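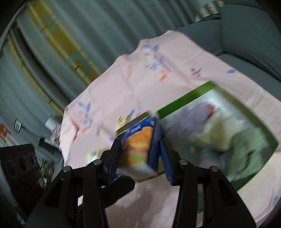 The Pink Tablecloth

When my aunt moved out of the flat on Tavares Street, she left me the keys, the plants and the kitchen table. The table still had its pink cloth, the pale one, which was for guests. In my childhood I was not allowed to put even a pencil on it.

"Empty the cupboards," she told me on the telephone. "What is good, give to Wendell. What is old, throw away. Do not think too much."

But I am a person who thinks too much. I took everything out of the first cupboard and put it on the pink cloth, and then I sat down and looked at it until the tea was cold.

There were small boxes, mostly. My aunt loved small boxes. She bought things for the colours on the front, and she was not ashamed of it. If a carton was blue and orange and had a stripe of green, she would carry it home, and only at home she would put on her glasses and read what was inside. In this way we once ate custard powder in our soup. My uncle finished his plate and asked for more, and I believe this was the kindest thing I ever saw him do.

I had brought a bin with a green rim from my own kitchen, and I decided it would be for the good things. For the old things I had a sack. After one hour the sack had in it one packet of yeast and a candle.

Wendell Alcantara came up at 6 o'clock. He lived under my aunt for most of his life and he knew her cupboards by their sound. He knocked, although the door was open, and he stood with his hat in his hands.

"So she has gone to Metari," he said.

"Yes. To her sister. There is a garden there."

"She hates gardens."

"She says this one is different."

He came to the table and bent down over the boxes. He did not touch the cloth, I noticed. He had also been a guest.

"These you can give to me," he said, and he showed me the rice and the two tins. "That one is from before the lift was repaired. Do not give me that one."

I put it in the sack. He was pleased that I obeyed.

We worked slowly. I held up each box, he looked at it, and he said "good" or "no". With some of them he said nothing for a long time, and then I put them in the bin myself. I began to understand that there was a third kind of thing, for which my aunt had given me no instructions.

At the back of the second cupboard was a carton which was lighter than it should be. I shook it beside my ear. It made a dry sound, like paper. Wendell put his hand out, and then took it back.

"May I ask you not to open that," he said.

I looked at him. His ears had become red.

"Is it yours?"

"It was mine. After, it was hers."

Through the window came the noise of the Sivard tram, which always shook the glasses a little. We both waited for it to pass, as my aunt did when she was talking, with one finger lifted.

"When I worked on the boats at Hivent," he said, "I wrote to her. Not to your uncle and her. To her. It was before your uncle, you understand, there was nothing wrong in it. When I came home she was engaged, and I carried up the stairs the wardrobe they had bought. She gave me a glass of water, and she said that the letters were safe, because your uncle would never in his life look behind the baking things."

I did not know what to answer in any language. I held the little carton and I thought about the soup.

"Do you want to have them?" I asked at last.

He considered it with care, turning his hat.

"No," he said. "They are addressed to her."

So I found some brown paper and string, and I wrapped the carton as well as I could. My corners are never straight. Wendell held his thumb on the knot. I wrote the name of my aunt and the house in Metari, number 212, and under it the date, 11th July, because she likes a date on everything.

"Should I write from whom it is?"

"She will know the box," said Wendell.

He took his rice and his two tins and went down. I heard him stop on the landing, and then the other door. I folded the pink cloth in four and put it in my bag, and I left the last cupboard for the morning.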